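五月进度,给Feltell。晚交了,抱歉,中间换线换了一晚上。

项目还是Dodamness,双臂折纸箱,地点还是Kamel工坊楼上靠窗那张桌子。先放图,再说钱,再说问题。急着看结论的直接跳到“要你们定的事”。
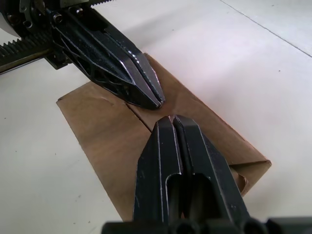
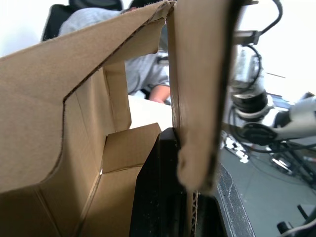
腕部相机,离纸板很近的时候。
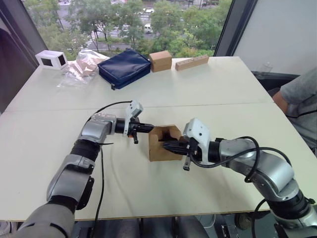
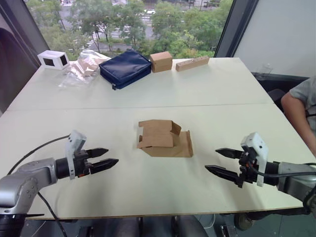 Jintana Yimyam

一、现在到哪了

遥操作能折完一只小箱。从压平的状态撑开,折底,翻过来,折侧边,合盖。不是每次都行。自主跑只跑前半段,撑开加折底,后半段还不敢放手,合盖那一步手指会卡在箱子里面出不来,强行抽会把襟片撕掉。撕了好几只了,纸板厂那边便宜,问题不大,但每次都要停下来清桌面。

申请书里写的本期目标,逐条对一下:

双臂上桌、标定:做完了。标定做了两遍,第一遍作废,原因见下面。

腕部相机接通,左右都能录:做完了。右边偶尔掉线,重插就好,根子没找到。

遥操作折箱,能录成可用的数据:做完,但可用的比例比我预想的低。Amnuay在挑,还没挑完,挑完给你们数。

自主折箱,撑开加折底:能跑,不稳。

自主合盖:没做到。申请书里写的是本期做到,我认。挪到下一期,理由在第三节。

贴胶带:没开始。本来就是可选项,我建议砍掉,见后面。

二、硬件

夹爪。齿轮齿条那套保留,不换了。上一份报告里我说要换成皮带的,收回。当时觉得齿条有间隙,夹薄纸板夹不住,后来Chalerm拆开看,不是间隙,是一颗内六角没拧到底,支架整个在晃。拧紧以后间隙还有一点,但不影响。浪费了一个多星期在比较皮带方案上,这个怪我,没先拆。

指尖。现在用的是细的那一版,往前收尖,能插进襟片和箱壁之间的缝。宽的那一版夹力好,可是插不进缝,纸板又会被顶得往里凹。细的也有代价,压折痕的时候受力面太小,容易在纸板上留印子,压重了直接戳破。两只手一共4根手指,现在全是细的。Chalerm想左手细右手宽,一只手插缝一只手压,我觉得有道理,但是左右不一样数据就不能镜像着用了,Amnuay反对。没定。先全细。

齿条上会积纸粉。折箱子比想象的脏,切口掉的那种细渣,吸在齿上,过几天开合就发涩。现在收工拿刷子刷一遍,不上油,上油粘得更厉害(试过,别试)。以后想加个小罩子,罩子会不会挡相机还没量。

线。线是这个月最烦的。两条臂的线都从上面绕过来再垂下去,臂一转线就跟着甩,有一次扫到桌上的纸箱,箱子直接飞出去了。还有一次线挂在另一只夹爪上,一起跟着走,差点拉脱接头。现在留了长一点的弧,用扎带在关节后面固定,好多了,难看是难看。Miroslava来的那天说应该走拖链,拖链我们这个臂装不下,空间不够。她又说可以走内部,那得拆臂,保修就没了。不拆。

电源。24伏那一路原来两条臂共用,同时加速的时候电压会掉,控制器报警然后两条臂一起停。查了很久,一开始以为是程序。现在分开供电,一臂一个,没再报过。旧电源留着当备件,在架子底层,贴了红纸,别拿去干别的。这句是写给工坊其他人的,报告他们也看。

桌子。两块板拼的,中间一道缝。缝的问题比我想的大:纸板边会卡进去,往前推的时候推不动,臂以为碰到箱壁了。现在尽量把活儿都放在靠臂的那半块上做,不过缝。以后要是有一张整面的桌子最好,没有也能凑合。没列进预算。

桌面另外一个事,两块板高度会慢慢错开,有人搬东西靠一下就错。第一遍标定作废就是这个。标完第二天,怎么都对不上,差得很有规律,Chalerm以为相机松了,我以为臂的零位丢了,结果是桌子被推歪了。现在桌脚在地上画了线,每天开机先看线。土办法,管用。

三、为什么合盖没做出来

分开讲,几个原因叠在一起。

1. 看不见。手伸进箱子以后,腕部相机前面基本就是纸板,一大片棕色,近得发虚。上面那个相机又被臂自己挡着。人遥操作的时候靠歪头看、靠感觉,模型没有这个。录的数据里人会在旁边探身子,相机不会探。

2. 背光。靠窗,白天外面太亮,墙也亮,近处的纸板反而黑下去。自动曝光跟着背景跑,夹爪一转,画面里的纸板忽明忽暗。晚上就好很多,晚上跑成功率明显高。可是晚上工坊关门早。试过拉窗帘,拉上以后屋里其他人要开灯,灯在头顶,箱子内侧又全是影子。现在的做法是锁曝光,按纸板来锁,背景白成一片就让它白。锁了以后好一些,旧数据和新数据的亮度就对不上了,得分两批。

3. 纸板自己会弹。折痕压得不够死,松手就弹回来。每只箱子弹的力气还不一样,放久了受潮的软,刚拆包的硬。同一个动作,软的能过,硬的弹开。这个没有捷径,只能多折。也在考虑先统一压一遍折痕,两臂一起压,压完再折。压痕动作单独录过一批,看着行。

4. 两手的配合。合盖的时候一只手压住短襟片,另一只手把长襟片翻过来,然后第一只手得在长襟片下来之前抽走。早抽短襟片弹起来,晚抽就被压在下面。人来做也要练一阵子,我练了一下午才顺。Amnuay比我顺得快,她手稳,所以后来数据主要她录。模型学到的是平均值,平均值正好是卡住。

第4条我觉得是主要的。1和2可以靠换相机位置改善,3靠数据量,4得想办法。目前的想法是把合盖拆成小段,每段开头有个明确的停顿,录的时候人也停。刚开始录,没结果,不吹。

四、数据

录制现在固定流程:看桌脚的线,看指尖有没有粘东西,桌上靠里那排杂物不动,箱子放在前面那半块,角度随便放,开录。靠里那排一直放着,袋子、小包、木条那些,都是工坊的日常东西,也懒得收,后来发现留着反而好,清干净再录的那批换个桌面就认不出来了,乱一点的那批没事。样本不多,先这么说,别引用。

命名规则改过一次,中间有一段名字是乱的,Amnuay在对。对不上的扔掉,不猜。

存储快满了。Vatusmont那边给的共享盘速度太慢,传一晚上传不完,第二天还得接着传,白天网络又被大家用。现在先写本地,攒一批再传。本地盘坏一块就没了,所以得有个备份,放到钱那一节说。

标注:不标动作,只标成功、失败、中途人插手。插手的单独放。失败的留着不删,后面可能有用,尤其是卡住那种。

关于旁边的人会不会入镜。会,手臂、衣服、坐着的时候都会拍到。问过工坊里大家,都同意了,Miroslava要求脸不要外传,我们外传之前过一遍。你们官网如果要用图,先问我,我挑。

五、安全

没有人受伤。有一次急停,是我按的,右臂往左臂方向走,看着要撞,按了。事后查日志其实会停在前面一点,但是我不后悔按。之后加了两臂之间的最小距离限制,指尖可以靠近,臂身不行。指尖必须能靠近,不然纸板没法两边一起夹,所以这条限制调了好几轮才不碍事。

急停按钮现在在桌子右手边,坐着能够到。原来只有一个在控制柜上,够不到,这不行,早该挪。

跑自主的时候必须有人再桌边。不许开着去吃饭。这条写在墙上了。

六、钱

本期花掉最大的一笔是3199元,两个新电源加备用夹爪的零件加线材,一张单子开的,发票已经扫描,Chutima那里有原件。比预算里硬件那一项超了一点,超的部分从差旅里挪,差旅本期没用。按协议挪项要你们点头,请点头。单子是先付后报的,我知道顺序不对,当时不买就得停工。

纸箱没花钱,工坊隔壁搬家剩的,用完为止。快用完了,下期要买,要买同一个规格的,规格换了前面的数据就要打折扣。Chutima在问价。

备份盘,想下期买,还没下单,等你们回。

工时:Chalerm和我是义务的,不报。Amnuay按协议报,工时表另附。Chutima管账这部分她说不用报,我觉得应该报,你们看。

七、要你们定的事

贴胶带砍不砍。我的意见:砍。胶带粘在指尖上清理太费时间,而且和折箱子是两个问题。省下来的时间给合盖。

差旅挪到硬件。同意的话回一封邮件就行,不用重签。

合盖延到下一期。我不想改目标本身,只改时间。如果你们认为一定要本期有个完整演示,可以做遥操作的,从头折到尾,人在操作,标题里要写清楚是人在操作。不能剪成像自主的样子。这个我比较坚持。

备份盘买不买。

参观的事,Miroslava说你们有人想来看。可以,来之前说一声,最好傍晚来,光线好跑得顺一点。上午来也能看,就是会看到它失败得比较多,也没什么不好。

八、下一期做什么

先把合盖的分段录完,录到Amnuay觉得够为止,够不够她说了算。

头上那个相机换个角度,往前挪,看能不能看进箱口。支架Chalerm在画。挪了就要重新标定,又是一天。

左右指尖要不要不一样,做一次对比就定,不再讨论了,讨论太多次。

齿条罩子,有空就做,没空继续刷。

右腕相机掉线,换根线试,再不行换相机。怀疑是绕线的地方弯得太急,接头受力,臂转到某个姿势就断一下。没有证据,只是每次掉都在那个姿势附近。

换一批没见过的箱子跑撑开加折底,看掉多少。这个一直想做一直没做,总有别的事插进来。下期排第一周,写在这里逼自己。

九、零碎

工坊的门禁换了,原来那张卡不能用,来的人楼下打电话,Chutima或者我下来接。

上一份报告里有一处写错了,我写的2号夹爪是左手,其实是右手,表里是对的,正文错。照表看。

有人问过能不能折别的东西,衣服、毛巾之类。硬件上应该能,指尖得换,太尖会勾线。不在计划里。

工坊本身有意见,嫌我们占靠窗那张桌子太久。已经谈好,下期还是我们用,但晚上八点之后桌子一半要让出来。让出来的是靠窗那半块,前面那半块不动,正好我们也只用前面。只是他们靠过来的时候桌子会歪,又回到桌脚那条线的问题,得跟他们讲清楚,还没讲。

附件:工时表,发票扫描,标定记录(第二遍的,第一遍的我删了,要的话Chalerm那里可能还有一份)。录像太大没附,要看跟我说要哪一段段,我单独传。

有问题打电话,邮件我这几天回得慢。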